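Tablecloths on the upstairs tables: keep or bin?
Posted in: Rooms and Furniture

mossy_kettle wrote:
Evening all, and sorry in advance, I do go on. I've been sorting out the cloths for our upstairs tables and could do with some opinions before November. The one I'm fondest of is the pale blue-green with the daisies down the middle (Ekamier, bought in their sale, 14 pounds). It shows its creases a bit, but it hangs over the edges nicely and I do think it cheers up all that brown floor. The trouble is that a clear glass practically vanishes on it! The little pink cup stands out beautifully, so I'm half tempted to go for coloured cups all round and be done with it. 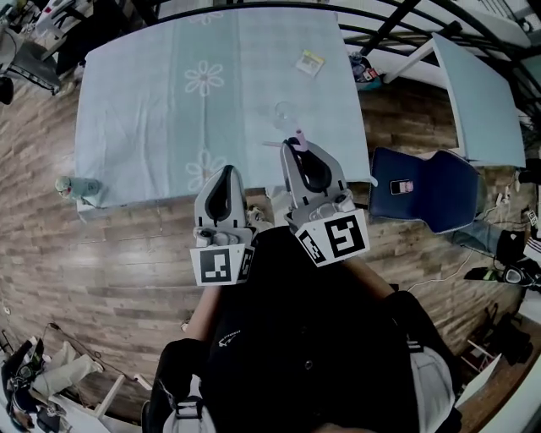

Grusa House Social Club, Upstairs Room Group

What does everybody else think? I'm happy to iron, if that's the sticking point.

padfoot_lane wrote:
Lovely cloth, and I'd be sorry to see it go. Mind you, I'd still put the glasses on a tray. I knocked one flying at home on a cloth very nearly that colour, and I was still finding bits under the dresser a week later.

Tern576 wrote:
I'm going to be the grump, I'm afraid. Bare tables every time. Cloths slide, they catch on people's knees, and somebody has to take them home and wash them (it was me all last winter, at 30 degrees with the gentle powder, and the Bednarek one still came out looking like a dishrag). A quick wipe and you're finished.

mossy_kettle wrote:
Oh Tern, you did do all that washing, and I don't think we ever thanked you properly! I'll take the daisy one on myself. You could always clip the corners, couldn't you? Ristton do a packet of 7 clips that ought to fit our table edges.

gorse_and_tea wrote:
I'm with the cloths, but a plain one by the railing, please. There's already plenty for the eye up there, what with the dark handrail and the black balusters and then the view down to the glass door and all that green outside. I could stand there with a cuppa for half an hour quite happily. 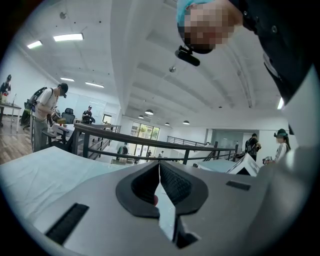

Upstairs by the handrail, with the glass door on the lower floor.

padfoot_lane wrote:
Plain by the railing, daisies further in? I could live with that. It's a good light up there in the mornings, too.

Tern576 wrote:
Still bare tables for me, but I'll not fall out over it. If we're having the clips, get the metal ones. The plastic sort snapped on me twice.

mossy_kettle wrote:
Metal it is. I'll iron the daisies tonight and have a rummage for something plain, I'm sure there's a cream one in the airing cupboard.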